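3.2 Collecting the demonstrations

We gathered all of the training examples for Zusari by hand-guided teleoperation, and we want to spend some time on how, because the collection turned out to matter more to us than any change we made to the network. The final set holds 532 demonstrations. Each one is a single pick-and-place: the arm starts from a rest pose, reaches for one item, closes the gripper, carries the item to a dish, and lets go. That is a small task, and we kept it small on purpose. A short task can be repeated many times in an afternoon, and the operator stays fresh enough to do it well!

Early on we had planned for 1000 demonstrations with a scripted controller doing the reaching. The script was fast, and it was also dull in a way the learned policy picked up at once. Every approach came straight down, every grasp landed at the same height, and when an item was bumped during a test run the policy had no idea how to recover. Human operators are much messier. They drift a little, correct themselves, slow down just before contact, and sometimes come in from an odd angle that works better than the one we would have written. We threw out the scripted runs and started over with people at the controls.

Operators used the Brekia handset, which maps hand motion to the motion of the gripper tip and has one trigger for opening and closing. New operators practiced for 12 sessions before any of their runs were kept. Po-yen Chou wrote the practice guide and sat in on the first sessions, and many of the habits we now take for granted (pause over the item, close slowly, lift before moving sideways) come from that guide.

3.3 Choice of objects

We used 17 object types, mostly produce and small kitchen goods. Produce is wonderful for this kind of work. No two pieces have the same outline, the surfaces range from waxy to rough, and a stem or a leaf can change where a good grasp lies. A policy that has only seen blocks tends to aim for the center of whatever it finds. With a pepper or a bean that habit often fails, as the center of the outline may sit off the body altogether when the piece is curved.

Before each run the operator set the item down by hand and turned it to a new heading. We gave no fixed list of poses. The dish was moved as well, though always within easy reach of the arm, so that the policy could not learn to carry everything to one spot. We also left the cables and the mounting hardware as they were between sessions, and the policy learned to ignore them without any special masking.

Figure 1 shows a grasp on a green chili pepper, one of our favorite items and one of the hardest. The body is smooth and narrow, and the stem is thin enough that a grasp placed on it gives the fingers very little to hold. Operators were asked to take the pepper by the body. In the later sessions we also asked them to vary where along the body they closed, and this one change gave us the clearest improvement on peppers we had never used in training.
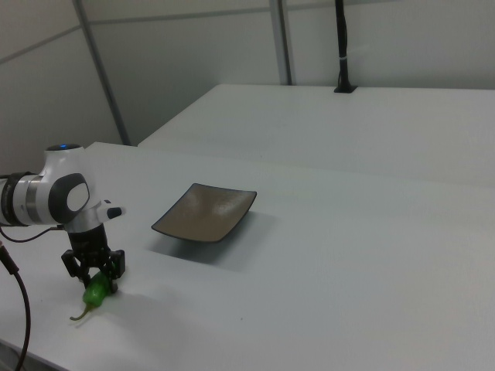 Figure 1. The parallel-jaw gripper holding a green chili pepper by the body, with the stem free. The empty dish is to the right of the gripper.

3.4 Labeling and review

Every run was saved with the joint positions, the gripper command, and the camera stream, all on one clock. After a session, a second person watched each run in Flurnow and marked it as clean, recovered, or failed. Recovered runs, in which the operator missed and tried again, were kept and given the same weight as clean ones. We were delighted by how useful they were: a policy trained without them would often close on air and carry on to the dish anyway, while the full policy went back for a second try.

Failed runs were left out of training but stored with the rest. The Rathnayake split, which we use for all results in Section 4, was fixed on 26 Jun 2022, and runs added in July appear only in the test on unseen items.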